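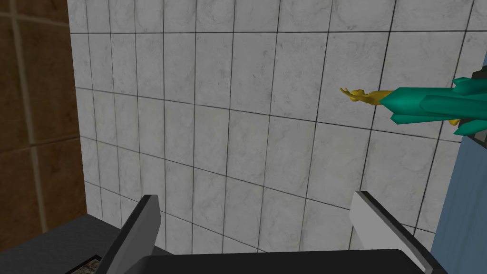
About Dernon

Dernon assesses whether robots can carry out household and shop-floor chores to a standard that a buyer would accept. We are a company of 14 people with one office, in Plasau, and we do not build or sell robots. Our clients are manufacturers who want an outside opinion before a product trial, and employers who have been offered a machine and would like to know what it can do on an ordinary shift.

What we test

Our work falls under two headings. Household chores cover clearing surfaces, putting items away, wiping, loading and unloading. Shop-floor chores cover restocking, emptying bins, returning tools and moving parts between benches. Each chore is written down as a task sheet with a start state, an end state and a time limit. A run passes only if the end state is reached without help. Partial results are logged but do not count towards the score.

Most chores are run in simulation first. A simulated room costs little to reset and can be put back in exactly the same state for every attempt. Chores that reach an agreed pass rate are repeated on hardware at Plasau, where results are usually lower.
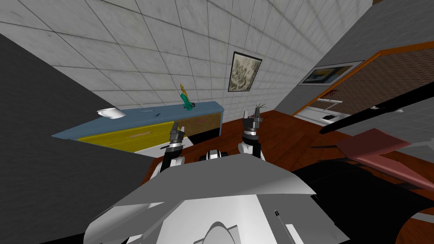
Tidying a surface is the chore we are asked for most often, and it is a fair guide to the state of the field. A client tends to regard it as one job. Our task sheets treat it as several, as each object has to be found, gripped, moved and released in a stable position. A mug lying on its side on a cabinet top needs a different approach from one standing upright, and a thin utensil lying flat gives two fingers very little to close on. Systems that do well with boxes often fail on both.

Can machines do the chores yet?

In part. In the year to October we logged 2,527 runs, and 73 per cent passed. That figure flatters the machines. Single-object tasks with a known object make up most of the passes. Once a sheet calls for 5 or more objects in sequence, most systems fail before the end, generally through a small placing error that is not noticed and is carried forward into the next step.

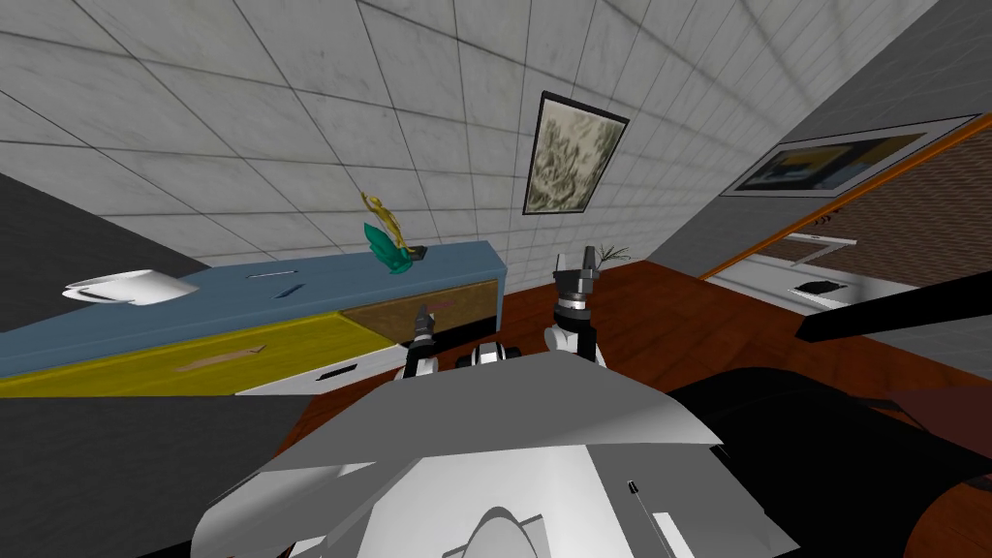
Shop-floor results are better than household ones, chiefly in places where bins and benches are fixed and the parts are all of one kind. Speed remains poor in both groups. We would not at present advise an employer to plan a shift on the assumption that a general-purpose robot will complete it unattended.

People

Hanne Ojala founded the company and is responsible for test design. Kilian Wallner runs the simulation side and maintains Tjoa, our in-house scoring software. Tjoa compares the end state of each run with the task sheet and flags borderline cases - these are then marked by hand by two assessors working separately.

Reports

Clients receive the full run log, including failures. We do not publish results by product name, and we do not accept payment linked to a pass. Task sheets for the Pleltmont series, our standard set of household chores, are available on request.

Page last revised Friday, November 13, 2020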